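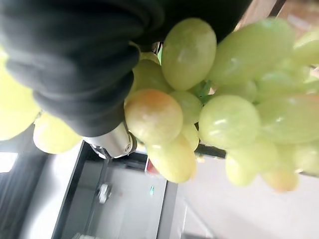
Wakulwood Fruit Bowl – my review after a summer of grapes

Posted 10/09/2018 by Esi Kyei

I have bought more fruit bowls over the years than I care to admit, and my sister Chiamaka will happily tell you so! Most of them were pretty and useless. The Wakulwood is a wide, shallow one with little holes in the bottom, and I paid 46 dollars for it at Todell back in April.

We are a grape family, green ones mostly, and I love the ones that have gone a bit yellow or have a pinkish blush to them (they always taste sweeter to me, whatever my husband says). In my old deep bowl the bottom of the bunch got squashed and sticky before we reached it. This one lets a big bunch lie on its side with room to breathe, and I can rinse it right in the bowl – such a small thing, but I do it every day now.

My one grumble is the rim, a little sharp underneath when you carry it full. I'd still buy it again, and I have my eye on the smaller one for cherries.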